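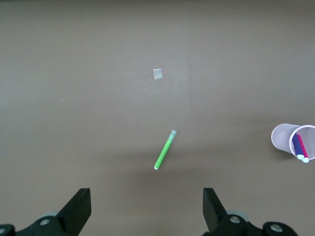

The hard part is the last inch, one of the seniors told us before we had our coats off, and after an evening with the robotics club at Griffiths we were inclined to agree. Anybody can get an arm over to the right side of a table. Coming down on a marker lying crooked, closing at the proper moment and then carrying the thing to a cup without dropping it is another matter, and it has kept 21 teenagers busy (and fed on an alarming quantity of pretzels) since the school year began.

The club meets in the old typing room at the end of the language hall, where the radiators knock and the clock has been wrong for as long as any of the students can remember. They are getting ready for the Brarka Tidy-Up, a contest in which each school's arm has to clear a desk and put everything back where it belongs. A team gets 5 minutes on the table. The judges set out the pieces themselves, and a pen cup may be standing up or lying on its side, which is the sort of rule that makes a roomful of young engineers groan out loud and then start arguing happily about it.

Griffiths has named its arm Prilevent, after a mumbled word in a team meeting that stuck and was never explained to our satisfaction. Its two flat black fingers open wide, and the small camera at the wrist looks out between them, so the students spend a good part of each meeting studying the table from the hand's point of view. You get used to it faster than you'd think! A green marker on a brown tabletop is an easy thing to find, they told us. A see-through cap is trickier, and a mesh cup is trickier still, with all those little holes for the tabletop to show through.

There are 2 camps in the club, and they get along beautifully except on this one subject. The first wants to write down rules for every way a marker might be lying. The second would like to guide the arm through the job by hand, over and over, and let the software pick up the habit from the recordings. They had made around 40 of those by the night we visited, and the patience of it was lovely to see: one student steering, another resetting the table, a third at the laptop calling out when to begin, all of them swapping places when somebody's shoulders got stiff.

The software is called Flonivari, and it is the work of a few students who started on it in July, in somebody's garage, with a box fan going and the big door open. It still has its moods. During our visit it froze twice, and both times the whole room sighed in the same key and somebody went for more pretzels.

Families are welcome at the practice run on December 12, 2019, in the school library. Come in by the side door near the bike racks, and please leave the front row for the younger children, who like to be close to the arm.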